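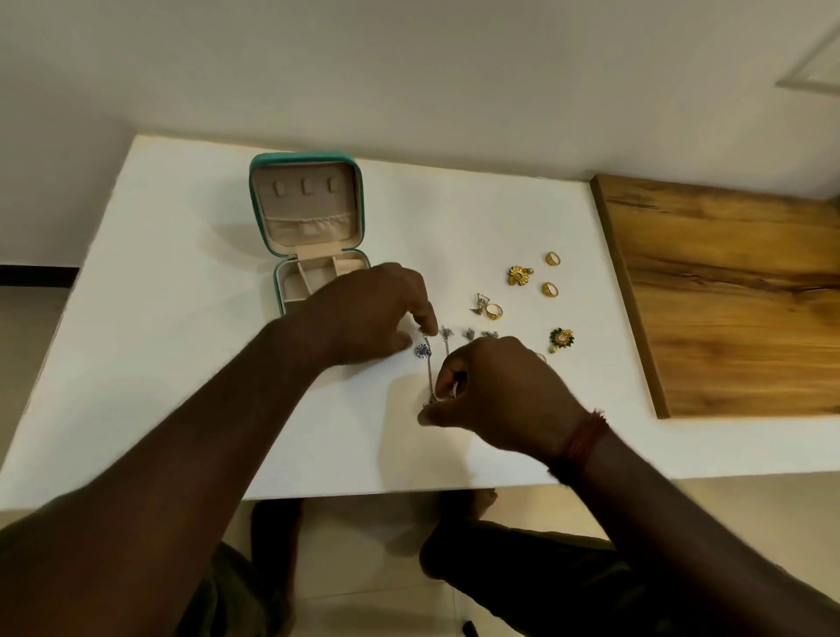 Engate | Hand Skills Team | About us

We tidy things for a living. Jewellery boxes, mostly, though cutlery drawers and sewing tins have had their turn. We do it slowly, at a table, with a camera looking down on our hands, so that a learning system called Orby can one day do it worse than us and then, with luck, a bit less badly.

Engate has other departments with whiteboards and opinions. Ours supplies the examples. An example is one person doing one small job from start to finish: rings into the rolls, earrings on to their slots, lid down. We have 36 jobs on the current list, and jewellery was put on it by Jussara Honorato, who runs the team and had noticed that Orby was getting smug about socks.

Fine chain is the worst of it. It slides, it knots, and from most angles it looks like a scratch on the table. Earring hooks come a close second. Most of us need both hands for them, one to steady and one to fiddle, and the moment when the fiddling hand takes over is exactly what Orby has so far failed to grasp, in both senses.
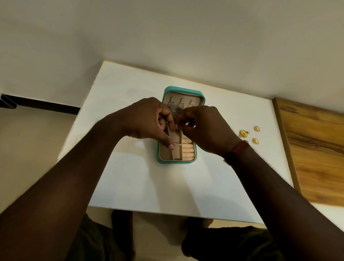 Earrings and the teal case, from the jewellery set.

There are eight of us, split between the Trindade office and a spare room at Stallesar that has better light and worse coffee. So far we have kept over 319 jewellery examples. Fumbles stay in. If you drop a ring, you pick it up and carry on, and Orby learns that rings get dropped. What we throw out is anything where the hands leave the view, or where someone stops to answer the phone.

New starters spend their first 2 weeks on buttons. After that they may choose their own jobs from the list, within reason, and argue with Jussara about whether a brooch counts as a pin. The argument has been running since March.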